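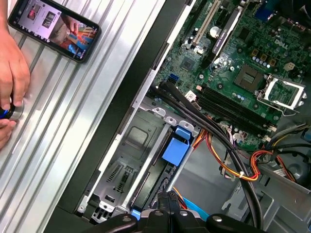

Section 4. Setting up the teardown station

Plarville Robotics Club – PC Teardown build, station 2
Keep this sheet with the arm. Changes go through Mariama Frimpong.

Read section 3 first if you have not homed the arm before. Station 2 needs two people: one on the controller, one at the bench (the spotter). No solo runs, not even for a quick test.

4.1 Before you power anything

1. Tower unplugged from the wall. Power cord off the bench completely, not just pulled out of the socket.
2. Hold the tower's power button in for a few seconds. Then leave it alone.
3. Side cover off, tower flat on its side, open side up. Motherboard on the far side from the arm, drive bay nearest the arm.
4. Check the case does not rock. If it rocks, fold a shop towel under the low corner.
5. Tuck long cables toward the power supply. A fat bundle lying across the drive cage will get grabbed sooner or later.

CAUTION: Never open the power supply. Metal box, label on it, stays shut. Not a club task.

CAUTION: Cut metal edges inside the case. Watch your knuckles around the drive cage.

4.2 Gripper check

6. Arm power on, e-stop still IN. Look at both jaws. Tips clean, no tape residue.
7. E-stop out. Press HOME. Wait for the beep.
8. Run OPEN and CLOSE from the controller, 2 cycles. Jaws should meet flat. If one side lags, stop and see 6.2.
9. Set grip force to 137 on the slider. That is the plastic latch setting. Screws and metal rails use a different number, see the table in section 5.
10. Check the wrist camera feed on the laptop. Gripper tips should show at the bottom of the picture. If they dont, the mount has slipped – loosen, push back, tighten.

NOTE: Controller goes to sleep after 2000 ms with no heartbeat from the laptop. So close the laptop lid and the arm stops where it is. Annoying but leave that setting alone.

4.3 First approach

11. Spotter calls "clear". Driver does nothing until they hear it.
12. Slow mode. Always slow mode inside a case.
13. Bring the gripper in over the drive bay end. Stop with the jaws above the cage, not in it.
14. Find the drive release latch. On the Dell tower its the bright blue plastic piece on the gray cage. Other towers vary, ask.
15. Jog down in small steps. Spotter watches from the side, driver watches the feed. Spotter's call wins.
16. Touch the latch, stop, save the position as LATCH_A.
17. Back straight up. No sideways moves until you are above the case edge.

CAUTION: Spotter can steady the case from the outside panel, at the side away from the gripper. Fingers never go inside the case while the arm is live. Need to move a cable? E-stop in first, then reach.

4.4 Things to stay away from

CPU socket. On the Dell board the bracket is open and the contacts are bare. One bump with a jaw and that board is scrap, and we want it for the electronics unit. Keep the arm on the drive bay half.

Memory slots. White latches on the ends snap easy. Memory comes later, section 7.

Coin battery. Leave it in. Rhydian Gape is collecting them at the end of term, bag is in the Stirby drawer.

Power supply wires. Red, yellow, orange, all of them. If the jaws close on a wire do not pull. OPEN, back off, tell someone.

4.5 If it goes wrong

Arm stops mid move, no beep: laptop asleep or USB loose. E-stop in, wake it, home again.

Jaws slip off the latch: you are probably coming in at an angle. Redo from step 13. Do not just crank the force up.

Case slides: towel, see step 4. Or the spotter braces it, outside only.

LATCH_A is off after a tower swap: normal. Saved positions only hold for the tower they were saved on. Delete and re-teach.

4.6 Packing up

18. Arm to PARK, e-stop in, power off, in that order.
19. Loose screws in the tray with the tower's name on it. Not the Prosser tray, thats for the competition kit.
20. Write your saved positions in the log, with initials. Tuesday group starts from whatever you leave them so make it readable.

Next: Section 5, Grip force table.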